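Drulura Chairs: a data card, more or less

Maintained by the humanoid subgroup of the Josden Student Robotics Club. Last tidied in May, during the part of term when we were all meant to be studying for something else.

What this is

Drulura Chairs is a collection of 1000 recorded episodes of a humanoid robot dealing with a wheeled office chair. It grew out of our entry for the Witedex Household Challenge, in which student teams get a robot to put a room back in order. Most teams went for dishes. We went for furniture, on the theory that a chair is big, hard to lose and doesn't shatter. We have since learned that a chair on casters has opinions.

We're sharing it so that next year's members don't have to start from nothing, and because the challenge rules say we have to.

What's in it

We recorded 1071 episodes and kept 1000. The ones we dropped had missing joint data, a camera that had stopped saving, or an operator who had started the recording and then gone to look for a snack.

The kept episodes come in two groups:

push: 516 episodes. The robot takes hold of the chair and moves it toward the desk.
pull: 484 episodes. The robot takes hold of the chair and moves it away from the desk.

We were aiming for an even split. Pull is slower and more annoying to operate, and the numbers reflect our character.

Each episode folder holds a video from the fixed room camera, joint positions for both arms and both legs, hand commands, and a short text label typed by whoever was operating. Spelling in the labels has been left alone. You will find "chair", "chiar" and, for one whole evening, "the beast".

How it was recorded

All episodes were teleoperated. One person drives, one person stands by the stop button, and a third person fills in the log and offers advice that wasn't asked for. We swapped roles whenever the driver's arms got tired, so driving style varies quite a bit. If you're training on this, think of it as variety. If you're marking our report, please do the same.

The usual grip is one hand on the top of the backrest, with the other arm left to hang. We tried two-handed grips early on and found that the robot and the chair would slowly start turning together, like the last couple at a wedding. Those attempts are in the set and are labelled "waltz".
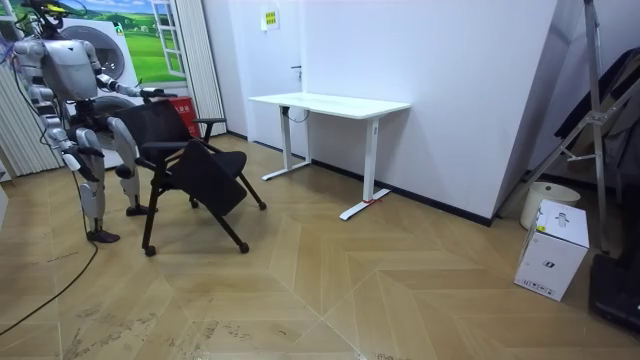

Known problems

The chair rolls. There's no lock on the casters, so a small nudge at the start of an episode changes everything after it. Starting positions were set by eye and should be treated that way.

The floor is shiny. Depth estimates from the room camera get strange wherever the light catches it, and late afternoon is the worst. Episodes recorded after 4 p.m. have "glare" in the log.

The head leaves the picture. When the robot stands close on the left side, the top of its head is out of view. We noticed this after the first few hundred episodes and decided that consistency was a virtue.

The background is busy. There's a washing machine, a large mural of green fields and a good deal of other stuff around the room, some of which wandered between sessions. A model that has only seen our room may come to believe that chairs live near countryside.

There is one chair. Black, mesh back. We asked for a second colour and were told to ask again after the budget was settled.

What it's good for

Practising imitation learning on a task with a large, moving object. Testing whether your loader can cope with episodes of very different lengths. Looking at how a grip on a backrest goes wrong, which it does in plenty of ways, all kept on purpose and marked "slip" in the log.

It's not much use for walking research, as the steps are small and mostly dull. It also shouldn't be used to judge how a robot behaves around people. Everyone was told to stay out of the way, and mostly did.

Using the files

Unpack the archive somewhere with plenty of space. Run the script called koo_check first. Koo is our file checker, and it will tell you in a fairly blunt tone if anything is missing. After that, koo_load gives you one episode at a time. Don't ask it for all 1000 at once unless you have another computer to use while you wait.

The train and test lists are in the splits folder. They're divided by recording session, so please don't shuffle them together and then write to us about your amazing results.

Licence and thanks

Free for study and research. Credit the Josden Student Robotics Club, humanoid subgroup. Corrections are welcome through the issues page, which we check at the start of each club meeting and sometimes in between.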